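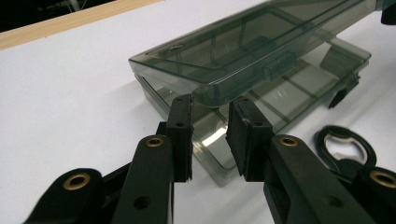
Grievance Intake

The form had 10 fields. Field 1 was the housing unit. Field 2 was the date of the incident, which was defined on the back of the form as the date on which the incident ended. If the incident had not ended, the field was to be left blank. A form with a blank field was incomplete, and an incomplete form was returned.

I worked intake at the Lillau Correctional Center for the two years it was run under contract by Kragh. My job was to open the envelopes, check the forms for completeness, and assign each one a number. I did not investigate anything. Investigation was a separate office on the second floor, and it had its own door code.

In June the envelopes from Unit C began to concern water. The first said that the taps in the east tier ran brown in the morning. The man who wrote it had been careful. He gave the time, 5:40 a.m., and the number of minutes before the water cleared. He left Field 2 blank. I returned the form with the standard slip, code 4, incomplete.

He sent it again with a date. By the rules a date meant the incident had ended, so the form went into the system as a resolved matter and was closed the same afternoon. He received a copy of the closure. I know this because I printed it.

The next week there were more. Most of them had the same wording, and some were in the same handwriting, which was grounds for rejection under code 7, group filing. The state did not recognize a group grievance. Each man had to state his own harm in his own words, and the harm had to be one the others did not share. I looked for the rule that said this and found it in an appendix to the contract, between the meal specifications and the schedule of fees for replacement identification cards.

The software was called Zuton. It had come with the contract. It displayed the open grievances as a bar on the left side of the screen, and the bar turned orange when any form had been open for more than 20 days. Kragh paid a penalty for orange. It paid nothing for a rejection, because a rejected form was never open. I do not think anyone designed it to work that way. The penalty was in one section and the definition of open was in another, and the two sections had been written by different people in different years. 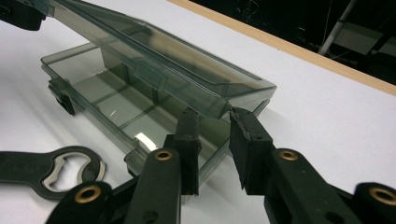
What happened to a grievance after it was rejected? It was scanned, the paper was returned to the unit in the evening mail, and the scan was kept for the length of the contract in a folder that intake could read and investigation could not.

I read the folder. It was permitted. I had opened it at first to check whether a form had been sent twice, and then I kept opening it, usually after lunch, when the second mail had not come up yet. It went back to the first month of the contract. The scans were sorted by rejection code, so that all of the code 4s were together, and if you wanted to see everything from one tier you had to go through every code and write it down yourself.

I wrote it down. I used the backs of old count sheets. When I was done I had 413 forms from Unit C, and the water was in a good share of them, going back well before June. It was under code 4 as a missing date. It was under code 7 as a group filing. It was under code 2, wrong form, because one man had used a medical request to report a rash and had then been told that the rash was a maintenance issue, and that maintenance issues went on a grievance. He filed the grievance. It was rejected as a duplicate of the medical request.

I did not know what to do with the sheets. There was a procedure for staff to report a deficiency, and I followed it. The staff form was shorter than theirs. It also asked for the date of the incident.

I wrote "continuing."

It came back in the evening mail with a slip on it. The slip was from my own pad. My supervisor had borrowed a stack that spring and had not needed to order more.

The state auditor came from Funness, two hours by road, and stayed until three in the afternoon. She was given a desk next to mine and a guest login to Zuton. The bar on her screen was green. She asked me how many grievances Unit C had open, and I said none, and she wrote that down. She asked whether that was typical. I said it had been none for as long as I had worked there. 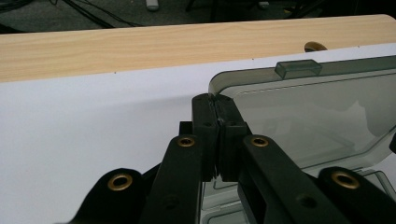

She stopped writing then. She did not look at me. She scrolled up to the top of the unit list and down again — there were six units, and five of them had something open, a lost radio, a missed visit, a pair of shoes in the wrong size. She asked what Unit C did with its complaints.

I said they were returned.

She asked for which reason, and I said it depended on the code. She asked whether there was a list of the codes, and I gave her the laminated card from the wall over the sorting tray. She read both sides. Then she asked whether the returned forms were kept anywhere. Her login did not show the folder. Mine did.

I turned my monitor so that it faced her desk. After a minute I opened the drawer and put the count sheets next to her keyboard, in order, with the oldest on top. She asked who had prepared them. I said intake had.

She moved her chair over. At 2:15 the second mail came up from the units, and I slit the envelopes and stacked the forms the way I always did. The top one was from the east tier. He had filled in nine of the fields. Across Field 2, in small capitals, he had copied out the definition from the back of the form.

I stamped it received and gave it a number.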